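Estidero: Sorting Fruit with Two Arms in a Shared Workshop
Student project report, submitted Friday, May 15, 2020

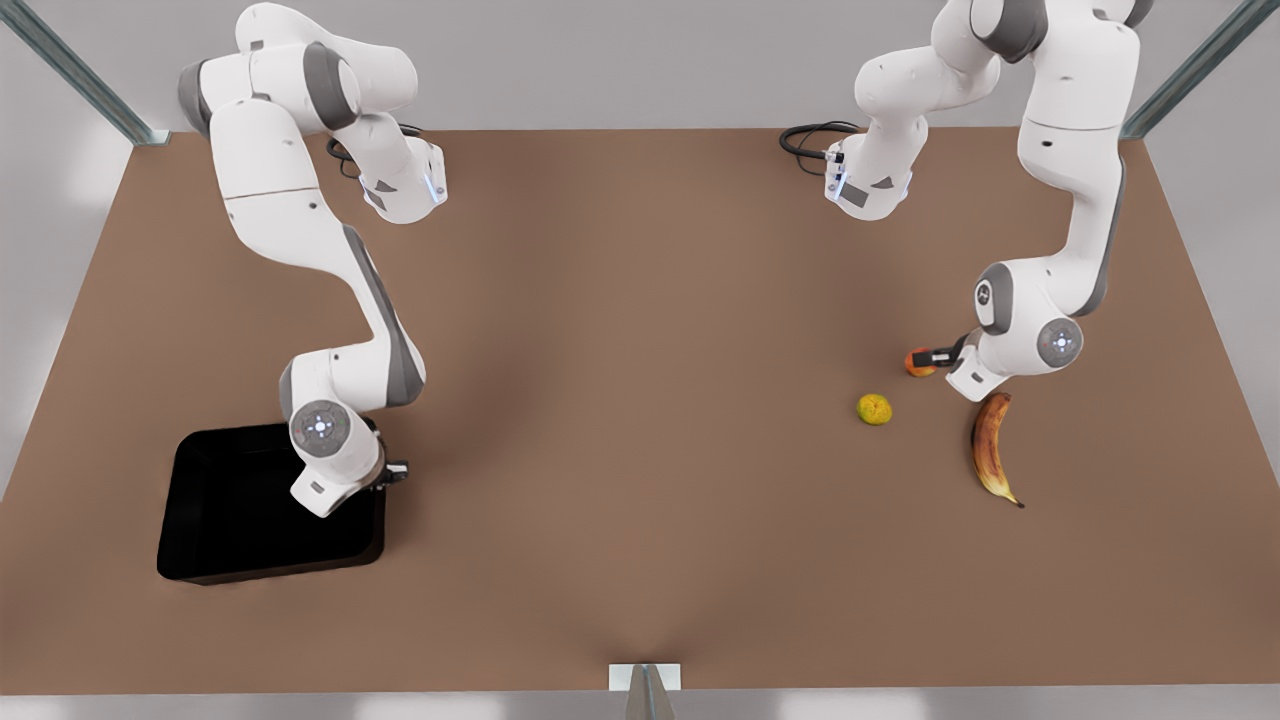
Simulation render: Estidero project team

1. Purpose

The Estidero project was set up to plan a two-arm sorting station for the Burkis shared workshop. The station is to move loose fruit from a table into a tray. Access to the workshop ended in March, and the remaining work was carried out in simulation.

2. Layout

The model places two white arms over a flat brown table. A black tray lies within reach of the robot's right gripper, and the fruit is grouped on the other side, under the left arm. The test set includes a banana, a lime-like citrus fruit and a small orange-red fruit – shapes that call for different grips. The budget for the physical build was set at $712, excluding the arms, which are on loan from Neves.

3. Method

Each trial starts with the tray empty. The left arm picks up a fruit and carries it to the middle of the table, where the right arm takes over and places it in the tray. The team ran 300 trials in 2 blocks, with the fruit positions changed after every 20 trials.

4. Remaining work

The banana remains the most difficult item, as the grip point depends on how the fruit is turned. The mounting brackets have been drawn but not cut. Assembly will resume when the workshop reopens, starting with the table frame – the cable routing will be checked at the same stage.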